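# Die Fünfundvierzig

Ich war Beifahrerin auf dem Gespann mit der Nummer 45, und wer noch nie mit dem Hintern eine Handbreit über dem Asphalt durch eine Rechtskurve geflogen ist, dem kann ich das nur schwer erklären. Ich versuche es trotzdem, denn der 26. Mai am Brusberg war der schönste Tag, den ich je mit blauen Flecken bezahlt habe!

Es fing früh an. Im Fahrerlager roch es nach Bratfett und Zweitaktöl, irgendwo lief ein Radio, und meine Schwester kniete vor unserem alten Cuna-Fahrwerk und redete ihm gut zu. Das macht sie immer. Sie fährt, ich turne, so ist das seit der Schulzeit verteilt, als wir noch mit dem Bollerwagen den Friedhofsweg hinuntergeschossen sind. Damals gab es Ärger vom Pfarrer. Jetzt gab es eine Startnummer und eine technische Abnahme, und der Mann an der Abnahme drückte dreimal am Seitenwagenrad herum und sagte dann bloß: »Na, von mir aus.«

Von mir aus! Ich hätte ihn küssen können.

Den Motor hatten wir den Winter über bei uns in der Küche gehabt, auf dem Tisch, unter dem Wachstuch mit den Zitronen. Ein Zúñiga, vier Zylinder, zweimal überholt und einmal verflucht. Unsere Mutter hat von November an im Wohnzimmer gegessen und kein Wort darüber verloren, nur zu Weihnachten hat sie den Zylinderkopf mit Lametta behängt.
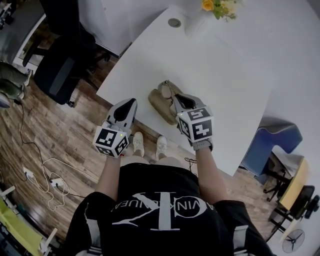 ## Start

Dreißig Sekunden vor Grün wird es still. Also still ist es überhaupt nicht, zwölftausend Umdrehungen links und rechts, aber im Helm, da wird es still. Ich hörte mich atmen. Vor uns stand das Gespann aus Billville, die Favoriten, alles glänzend, sogar die Schrauben. Meine Schwester hob die linke Hand und spreizte die Finger. Fünf Runden. Als ob ich das vergessen hätte.

Dann ging es los, und ich lag schon halb auf dem Hinterrad, bevor ich es richtig begriffen hatte. Die erste Kurve am Brusberg heißt Backofen, weil daneben früher eine Bäckerei stand, und sie macht hinten zu wie eine Falle. Raus mit der Schulter, Kopf runter, festhalten – und das Rad neben mir blieb am Boden! Es blieb einfach am Boden, wie angeklebt. Ich habe gebrüllt vor Freude, gehört hat es keiner.

In der zweiten Runde holten wir uns zwei Plätze. In der dritten verloren wir einen wieder, ich war in der Senke zu spät auf der anderen Seite, meine Schuld, mein Stiefel hing an der Verkleidung fest. Meine Schwester schüttelte den Helm, ganz kurz. Ich kenne dieses Schütteln. Es heißt: Abendessen zahlst du.

Aber dann die Waldpassage! Licht, Schatten, Licht, Schatten, der Geruch von nassem Farn, obwohl es seit Tagen trocken war, und der Zúñiga sang so hell und sauber, dass ich an das Lametta denken musste. Wir hatten die Billviller jetzt vor uns, ich sah jede einzelne glänzende Schraube. 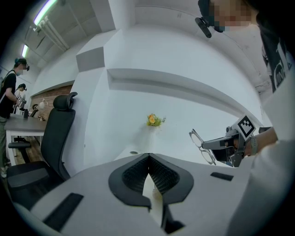 **Letzte Runde**

Auf den letzten 200 Metern geht es am Brusberg bergauf. Das mögen die schweren Gespanne nicht, und unseres war leicht, denn wir hatten kein Geld für alles, was man sonst noch dranschraubt. Meine Schwester blieb im Windschatten, viel länger, als ich mich getraut hätte. Ich machte mich so klein, wie ich konnte. Kinn auf den Griff, Knie unter mich, Augen zu. Ja, zu! Ich wollte nur noch hören.

Und ich hörte, wie der Ton neben uns tiefer wurde. Er rutschte weg, erst nach vorn, dann war er gleichauf, dann war er hinter mir. Ich machte die Augen auf, und da war nichts mehr vor uns, bloß Straße und ganz oben ein Streckenposten, der mit der karierten Flagge wedelte, als wollte er Wespen vertreiben.

Wir sind noch ein Stück weitergerollt, bis zur Wiese, wo der Bierwagen steht. Meine Schwester stellte den Motor ab. Er knackte beim Abkühlen. Die Beifahrerin aus Billville kam herübergelaufen, den Helm noch auf, und haute mir so fest auf den Rücken, dass ich husten musste. »Was ist denn da drin?«, wollte sie wissen und zeigte auf den Zúñiga.

»Küche«, sagte meine Schwester.
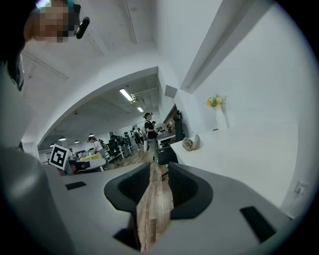 *Hellgrau, Schwarz und ein Streifen Holz*

Das Abendessen habe ich übrigens wirklich bezahlt. Pommes für alle, auch für die Billviller, auch für den Mann von der Abnahme, der auf einmal neben uns am Tisch saß und behauptete, er habe es gleich gewusst. Der Pokal stand zwischen Senf und Ketchup. Gegen zehn rief unsere Mutter an und fragte, ob der Motor jetzt wieder nach Hause komme, sie habe den Tisch schon freigeräumt.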